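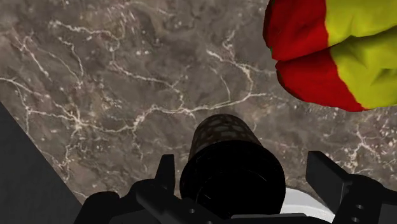 Kochkurs bei Einheimischen im Urlaub: vorher buchen oder vor Ort suchen?

Kategorie: Reisen & Ausflüge > Essen unterwegs > Südeuropa

Hallo zusammen,

im November fahren wir für neun Tage nach Olvera, zwei Erwachsene und meine Schwiegermutter, die alles mitmacht, solange sie hinterher darüber urteilen darf. Wir möchten einen Abend bei jemandem zu Hause kochen und essen. Also keine Hotelküche mit Schürzen im Corporate Design und auch kein Weinkeller, in dem man zwei Oliven bekommt und dann vor dem Regal mit den Ölflaschen ausgesetzt wird.

Ich habe auf zwei Portalen geschaut. Bei Plitow kostet der Abend 95 Euro pro Person, inklusive Wein, Rezeptheft und »unvergesslicher Begegnungen« (Plural, wird offenbar garantiert). Bei Skedeo gibt es etwas Ähnliches, da steht aber nirgends, wer kocht und wo, die Adresse kommt erst nach der Zahlung. Eine Kollegin meinte, man solle einfach hinfahren und im Ort fragen. Die Kollegin spricht allerdings fließend Spanisch und ist der Typ Mensch, dem fremde Leute im Zug ihr halbes Butterbrot anbieten. Mir passiert so etwas selten.

Meine Fragen:

1. Vorher buchen oder vor Ort suchen? Ist im November überhaupt was los?
2. Woran erkenne ich, ob das wirklich privat ist oder ob da jeden Abend ein Reisebus vorfährt?
3. Meine Schwiegermutter isst keinen Fisch und keinen Knoblauch. Fisch ist verhandelbar, Knoblauch nicht. Sagt man das vorher oder blamiert man sich damit?

Spanisch können wir alle drei auf dem Niveau »die Rechnung bitte«.

Danke und Gruß
Hertta Partanen

Antwort von Rodrigo Patrício
Als hilfreich markiert

Hallo Hertta,

ich habe ein paar Jahre lang selbst solche Abende gegeben, nicht in Andalusien, sondern im Alentejo, aber das Geschäft ist dasselbe. Ein paar Dinge von der anderen Seite des Herds.

Zu 1: Vorher klären. Im November kocht auf dem Land kaum jemand auf Verdacht für Touristen, das lohnt sich nur, wenn Leute angemeldet sind. Dafür haben die Gastgeber dann Zeit, und ihr sitzt vermutlich allein am Tisch und nicht neben einem Junggesellinnenabschied. Schreib mindestens zwei Wochen vorher. Wenn du dir die Provision des Portals sparen willst, frag in eurer Unterkunft. Die Vermieterin kennt fast immer eine Cousine, und die Cousine kocht fast immer besser als das, was online steht. Ob sie auch einen Rechnungsblock besitzt, ist eine andere Frage.

Zu 2: Schau dir an, wie viele Plätze angeboten werden. Bei mir waren es sechs, mehr Stühle hatte ich nicht. Als ich einmal eine Gruppe von 13 angenommen habe, saßen zwei Herren auf der Wäschetruhe, und gekocht hat am Ende meine Mutter, weil die Gäste in der Küche schlicht keinen Platz fanden. Wer dauerhaft zwanzig Leute unterbringt, hat ein Restaurant mit Familienfotos an der Wand. Das kann nett sein, man sollte nur wissen, was man bezahlt.

Lies auch die Bewertungen genau. Wenn in jeder dieselbe Paella vorkommt, kommt die Paella jeden Abend. Wenn jemand schreibt, der Hund habe den Nachtisch gefressen, würde ich sofort buchen.

Und frag, wann eingekauft wird. Ein guter Abend beginnt am Vormittag auf dem Markt oder beim Metzger. Viele nehmen Gäste dahin mit, wenn man fragt, oft ohne Aufpreis. Für mich waren das die besten Stunden, vor allem wenn die Gäste zum ersten Mal einen ganzen Stockfisch tragen durften.

Zu 3: Sag es vorher, und zwar schriftlich auf Spanisch. »Sin ajo« reicht nicht, das wird als Meinung aufgefasst. Schreib, dass es ihr davon schlecht geht. Dann wird diskutiert, bedauert und ohne Knoblauch gekocht. Ganz ohne Spanisch geht es am Herd übrigens gut, am Tisch wird es zäher. Ein Gastgeber mit etwas Englisch oder Deutsch ist da mehr wert als ein fünfter Gang.

Zum Preis: 95 Euro sind viel, aber kein Raub, wenn Einkauf, Wein und ein ganzer Abend drin sind. Frag, was davon bei den Gastgebern ankommt. Bei einem Portal, für das ich gearbeitet habe, gingen 27 Prozent ab, und das Rezeptheft musste ich selbst kopieren.

Viele Grüße
Rodrigo

Antwort von Somkiat Thongsuk

Vor Ort suchen!! Haben wir immer so gemacht. Einfach abends in die Bar, in der der Fernseher am lautesten ist, und etwas bestellen, was man nicht kennt. In Griechenland sind wir so bei einer Taufe gelandet. Gekocht haben wir da zwar nicht, aber drei Tage nichts mehr gegessen.

Knoblauch gehört in Spanien nun mal dazu, da würde ich die Schwiegermutter eher ins Museum schicken.

Kommentar von Hertta Partanen

Sie liest hier mit.

Kommentar von Somkiat Thongsuk

Es gibt dort bestimmt sehr schöne Museen.

Antwort von Jovita Barajas

Ergänzend zu Rodrigo, dem ich fast überall zustimme: Achtet auf die Stornoregeln. Wir hatten über Urside einen Abend gebucht und hätten bis eine Woche vorher kostenlos absagen können. Abgesagt hat dann die Gastgeberin, am selben Nachmittag, wegen einer Erkältung. Das Geld kam zurück, nur standen wir mit einem Mietwagen und einem Blumenstrauß im Dorf. Seitdem lege ich so etwas an den Anfang der Reise, dann ist noch Luft für einen Ersatztermin.

Klärt außerdem, wie ihr hin und zurück kommt. Manche Häuser liegen weit draußen, und »fünf Minuten vom Zentrum« hat mir noch niemand in derselben Einheit erklärt wie der nächste. Taxi für die Rückfahrt vorher bestellen, am besten vom Gastgeber. Wer Wein trinkt, fährt sowieso nicht.

Trinkgeld erwartet bei Privatleuten niemand. Wir bringen etwas von zu Hause mit, zuletzt Lebkuchen. Die wurden höflich in einen Schrank gestellt und liegen dort wahrscheinlich immer noch.

Kommentar von Hertta Partanen

Danke euch! Ich habe jetzt unserer Vermieterin geschrieben. Sie hat keine Cousine, aber eine Schwägerin, die donnernd gut kochen soll und früher in Stuttgart gearbeitet hat. Vier Plätze, Einkauf am Vormittag. Der Knoblauch wird noch verhandelt.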